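Can machines fold laundry yet?

merle_h
January and we are still hand-folding at Gristbridge. Has anyone costed a two-arm cell against a person at a table?

galow_tech
We ran one for a month. 40 towels an hour, flat stock only. Anything with sleeves went to the reject bin.

Ea Bergmann
40 is slow. Gellis quote better than that.

galow_tech
For towels, fed square. Ask them for the figure on mixed garments.

thoroddsen21
Disagree that sleeves are the obstacle. Grasping is fine now – it is finding the hem that fails.

merle_h
So sorting stays manual either way?

galow_tech
For us, yes.

Ea Bergmann
Better cameras will fix it within 2 years.

thoroddsen21
Jersey tops are the test I would set any supplier. The knit stretches when lifted, so a corner picked on camera has moved by the time the arm pulls. Contrast trim helps: a white sleeve on a red body, with a striped band at the join, gives the software an edge to follow. Plain red on plain red, folded over itself, gives it only shadows.

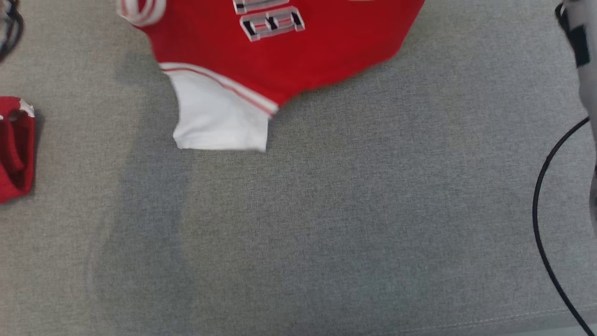
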